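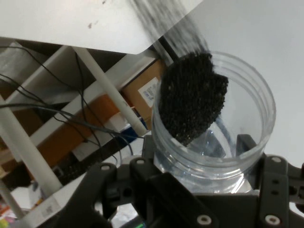 Mid-pour at the Hornton robotics club, with the gripper holding the jar.

I went over to Hornton to see the student robotics club, figuring I'd stay long enough to get a quote or two and a cup of coffee. I stayed the whole afternoon (sorry to my editor, who was waiting on the school board piece) and came home with little black granules in my coat pocket. I'm still finding them!

The club is getting ready for the Brilham Challenge, a regional contest for high school teams, and this year's task is pouring. That's it, pouring. A robot has to hold a clear plastic jar while loose material comes down a chute, catch as much as it can, and then set the jar on a scale without tipping it. It sounds like something you'd hand to a toddler. I thought so too, right up until I watched the stuff come streaming off the corner of that white panel and saw how fast it spreads out on the way down.

The kids have named their robot Stular. I asked where the name came from and got four different stories at the same time, so I'm going to leave that one alone. Stular has a black gripper with two fingers that close on the sides of the jar, and a little camera up near the wrist so the students can watch the pour from the robot's side of things. I loved that view. You're looking straight at the jar with the granules flying in, and it feels like you're the one who has to catch them.

The hard part, they told me, is the squeeze. Grip too hard and a plastic jar bends, and then the opening isn't round anymore and you lose material over the side. Too soft and the jar slides down as it gets heavier. One junior has been working on nothing but grip settings since June and keeps all of them in a notebook that she would not let me hold. Fair enough, I had a doughnut in my hand.

Then there's the angle. The team tried pouring straight down at first and got a pile in the middle that spilled over before the jar was anywhere near full. Now they come in on a slant, with the chute tipped to one side, and let the granules settle against the wall of the jar. I can't tell you the physics of it. A sophomore explained it to me with a salt shaker and I nodded a lot.

Each team gets 5 minutes and three tries at the contest, and only the best try counts. The winners take home $2000 for their program, and our kids already have plans for it. Most of it would go to a second gripper, so that when this one is in pieces on the bench (which happens plenty, I'm told) the programming group doesn't have to sit and wait. The rest was still being argued over when I left. There was a strong push for pizza.

The club has 20 members this year, its biggest group yet, and got going with a grant from the Hosseinzadeh Fund, which pays for parts and for the contest fee. Students come in small groups on different afternoons, masks on, and the ones at home follow the camera feed and type in suggestions. Some of the suggestions are even helpful. The one I heard read out loud was "pour it better."

If you want to cheer them on, the contest will be streamed and the link will go up on the club's page at the school website. They're also collecting empty clear plastic jars with wide mouths, clean please, labels off if you can manage it. Drop them at the school's front office. I've got a bag of them by my door already, and I've been eating a lot of peanut butter to get there.

Comments

pinehill_mom
My son is in the programming group and this is all we hear about at dinner. Thank you for covering them!

RetiredMachinist
Have they tried putting a strip of rubber on the fingers? We did that with glass bottles at the plant and could back way off on the pressure. Happy to drop some off with the jars.

dkw44
Do the jars need lids?

pinehill_mom
@dkw44 No lids, just the jars. Peanut butter size is good.

hornton_grad
We had a robotics club in my day and the robot went in a circle. Good luck you guys, and I vote pizza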